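行進と集会をめぐる調整の現場から　プリンロウ市民集会支援室に聞く

中央広場の使用規則が改められてから、最初の春を迎えた。プリンロウでは長年、広場での集会や市街地の行進をめぐり、主催者と市の道路管理部門、警察との間で行き違いが繰り返されてきた。集会の届出をした人々に助言を行い、当日は現場に観察員を置く市民集会支援室は、この問題にどのように向き合っているのか。同室の室長に話を聞いた。なお、同室の方針により、本稿では職員および関係者の氏名を掲載しない。

支援室の発足のきっかけは、家賃の値上げに反対する住民の行進であったという。当時、行進は川沿いのアナード通りを通る予定で届出がなされていたが、出発の直前になって迂回を求める連絡が主催者に入った。連絡は代表者一人の電話に宛てたもので、列の後方にいた参加者には伝わらなかった。

「先頭は指示どおりに橋の手前で左に折れました。ところが後方の方々は、配布された地図に従って直進しようとされました。警察官から見れば、許可された経路から外れようとする集団です。参加者から見れば、認められた道を理由なくふさがれたことになります。双方が自らを正しいと考えている状態で、狭い交差点に人が滞留いたしました」

室長は当時、道路管理部門に在籍しており、翌朝に提出された報告書を読む立場にあった。報告書には経路の変更を「伝達済み」とする一行があるのみで、誰に、いつ、どのような手段で伝えたかの記載はなかったという。

「伝達済みという言葉が、何を意味するのかを問い直すところから始めました。代表者に電話が通じたことと、歩いている方々が理解していることとの間には、大きな隔たりがございます」

その後、市議会での審議を経て、届出の受理と助言とを別の部署が担う形が採られた。受理は従来どおり道路管理部門が行い、支援室は届出の内容を審査する権限を持たない。この点について、室長は繰り返し念を押した。

「私どもが許可を出しているとお考えの方が、今も少なくありません。支援室に相談しなければ集会が開けないという誤解が広まることは、制度の趣旨に反します。相談は任意であり、相談の有無が受理の判断に影響することはございません」

現行の規則では、集会の届出は開催の8日前までに行うこととされている。ただし、突発的な事案に対する抗議など、事前の届出が性質上困難なものについては、事後の届出を認める条項が設けられた。この条項の運用をめぐっては、いまだに見解が分かれている。

「警察の側からは、事後届出が常態化すれば交通の確保に支障を来すとの懸念が示されています。一方、団体の側からは、8日という期間そのものが長過ぎるとのご意見をいただいております。たとえば議会の採決が急に繰り上げられた場合、8日前に届け出ることは不可能です。条項の文言は『性質上困難』とだけ定めており、何をもって困難とするかの基準は明文化されておりません」

支援室は、基準を細かく定めることには慎重な立場を取っている。列挙した事例に当てはまらない集会が、直ちに規則違反として扱われるおそれがあるためである。

「昨年度は、条項の適用が争われた事案について、双方から経過を文書で提出していただきました。それを読み比べますと、争点は集会の性質よりも、最初の電話でどのような言葉が交わされたかに集中しておりました。窓口の職員が『受け付けられない』と述べたのか、『書式が整っていない』と述べたのか。受け取る側にとっては全く異なる意味を持ちます」

これを受けて、窓口で用いる表現をまとめた手引が作成された。拒否と受け取られやすい言い回しを避けること、補正を求める場合には不足している事項を書面で渡すことなどが記されている。手引は市の窓口で誰でも閲覧できる。
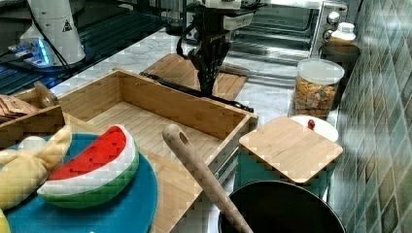 現場に立つ観察員の役割についても、発足当初は理解を得るまでに時間を要した。観察員は薄緑色の腕章を着用し、行進の側面や広場の周縁に位置を取る。参加者に指示を出すことはなく、警察官に対して意見を述べることもない。見聞きした事柄を時刻とともに記録し、終了後に報告書としてまとめることが職務のすべてである。

「参加者の方からは、警察の協力者ではないかと疑われました。警察の方からは、抗議する側の人間だと見られておりました。どちらか一方からのみ疑われるよりは健全であると、当時は自分に言い聞かせておりました」

観察員の登録者は現在20名である。登録に際しては所定の研修を修了することが求められ、政党の役員や現職の警察官、市職員は登録することができない。研修では、記録の書き方に最も多くの時間が割かれる。

「『警察官が乱暴に押した』と書いてはならないと教えております。乱暴という語は評価です。どちらの手で、相手の体のどこに触れ、相手がどの方向へ何歩動いたかを書きます。同様に、『参加者が興奮していた』とも書きません。発せられた言葉があれば、その言葉を書きます。聞き取れなかった場合には、聞き取れなかったと書きます」

こうした記録が実際に用いられたのが、昨年秋の旧穀物市場前での衝突である。市場跡地の再開発に反対する集会が終了時刻を過ぎても続き、退去を求める警察との間で押し合いとなった。複数の負傷者が生じ、市議会でも取り上げられた。

争点の一つは、退去の警告が参加者に聞こえていたかどうかであった。警察は拡声器により警告を行ったと説明し、主催者は聞いていないと主張した。支援室の観察員は広場の北側と南側に分かれて配置されており、二つの記録には差異があった。

「北側の観察員は、警告の文言をほぼ全文書き取っておりました。南側の観察員の記録には、同じ時刻に『拡声器の音、内容不明』とあります。南側では太鼓の演奏が続いており、建物の反響も重なったものと考えられます。警告は行われた、しかし広場の半分には届いていなかったということになります」

この記録は双方の説明と矛盾するものではなかった。室長によれば、そのことが議論を落ち着かせる一因になったという。市議会の小委員会は、警告を複数の地点から行うこと、警告の後に退去のための時間を置くことを求める意見をまとめた。警察は前者を受け入れ、後者については状況に応じて判断するとの回答にとどめている。

「後者について合意に至っていないことは、率直に申し上げて残念に思っております。退去を求められた方が実際に広場を出るには、出口までの距離を歩かなければなりません。高齢の方や、車椅子を使用される方、お子様連れの方もおられます。時間を定めないまま警告と同時に前進すれば、従う意思のある方まで巻き込むことになります」

主要な出口がどこであるかを知らない参加者も多い。支援室では集会の主催者に対し、出口の位置を記した略図を事前に配布するよう勧めている。略図の原版は支援室が無償で提供しており、ティモシュチュク橋の側の階段が閉鎖されている期間には、その旨を加えた版に差し替えている。

広場の収容人数も、長く曖昧なまま扱われてきた事項である。新しい規則では、仮設の舞台を置かない場合の上限を960人、舞台を置く場合の上限を878人と定めた。避難通路の幅から算出された数値であると説明されているが、主催者の間には、集会を制限するための数字ではないかとの見方もある。

「上限を超えたという理由のみで集会が解散させられることは、規則上も想定されておりません。超過が見込まれる場合には、隣接する道路の車線を開放するなどの措置を先に検討することとされています。その順序が現場で守られるかどうかを、観察員は注意して記録いたします」

人数の公表についても支援室は独自の立場を取る。集会の参加者数は、主催者と警察の発表が食い違うことが常であり、報道機関から第三者としての数字を求められることが多い。しかし、支援室はこれまで参加者数を発表したことがない。

「数字を出せば、その日から私どもは、どちらの発表に近かったかによって評価されることになります。観察員が見るべきものを見る妨げになりますので、お断りしております。上限との関係で必要な場合にも、計数は道路管理部門が行います」

沿道の商店や住民との関係も、業務の大きな部分を占めるようになった。アナード通りの商店会からは、行進のたびに搬入の車両が足止めされるとの申し入れが続いていた。商店会の一部には、市街地での行進を一律に禁止するよう求める声もあった。

「禁止を求める方々のお話を詳しく伺いますと、お困りの内容は非常に具体的でした。生鮮品の配達が午前10時までに終わらない、薬局に来られる方が道を渡れない、といったことです。これらは行進を禁止しなくとも対処できる事柄です」

現在は、行進の経路が確定した時点で沿道に時刻表を配布し、横断できる箇所を設けることとしている。横断箇所では主催者側の誘導係が列を一時的に区切り、歩行者を通す。当初は列が分断されることを嫌う団体もあったが、拒む例は減ってきたという。

情報の伝達には、地元の事業者が運営する通知サービス「エンビー」も併用されるようになった。経路の変更や出口の閉鎖があった場合に、登録者の携帯電話へ短い文面が送られる。ただし、利用にあたっては厳格な条件が付されている。

「登録者の情報が警察に渡るのではないかというご心配は、当然のものと考えます。そのため、登録に氏名は不要とし、番号は集会の終了後に消去することを契約で定めました。位置の情報は取得いたしません。それでも登録をためらわれる方のために、紙の掲示と口頭での伝達を併用しております。電子的な手段だけに頼れば、かつてのアナード通りと同じことが起こります」

支援室の独立性をめぐる議論も続いている。予算は市の一般会計から支出されており、室長の任命権は市長にある。団体の中には、市の組織である以上は中立とはいえないとして、観察員の派遣を断るところもある。

「断る権利は尊重いたします。ただし、公道や広場での観察そのものは、主催者の同意を要件としておりません。断られた場合には、集会の区域の外側から観察し、その旨を報告書に明記しております。独立性については、任期を市長の任期と重ならないものに改める案が議会に出されております。私自身の身分に関わることですので、案の是非について申し述べることは控えます」

報告書は、個人を特定できる箇所を除いた上で、市の閲覧室において公開されている。閲覧に来るのは記者や研究者に限らない。自らが参加した集会の記録を読みに来る市民や、当日その場にいた警察官も含まれるという。

「ある集会の後、現場におられた警察官と、参加された学生の方が、同じ日に同じ報告書を閲覧されたことがございました。お二人が言葉を交わされたかどうかは存じません。閲覧室は私語を禁じておりますので」

4月からは、学校を卒業したばかりの若い主催者を対象とした講習が始まる。届出の書式の記入方法、誘導係の配置、救護所の設け方などを扱う予定で、警察の交通担当者も講師として加わる。これに対しては、抗議の主催者を警察の前に並ばせるものだとの批判が一部の団体から寄せられた。支援室は、警察が担当する時間を別の日に分け、その回への出席を任意とすることを決めた。

「ご批判には理由があると判断し、日程を組み直しました。出席されなかった方の名簿を作ることもいたしません。そもそも、どなたが来られなかったかを私どもが知る必要はないのです」

取材の終わりに、次の大規模な行進の見通しについて尋ねた。再開発計画の最終案が示されれば、旧穀物市場の前には再び多くの市民が集まることが予想される。室長は、開催の有無は市民が決めることであると述べた上で、観察員の配置案はすでに見直しを終えたと説明した。前回、警告の内容が聞き取れなかった南側には、観察員を一名増やすという。

市民集会支援室への相談は、市庁舎の一階窓口で受け付けている。集会の届出そのものは、二階の道路管理部門へ提出する必要がある。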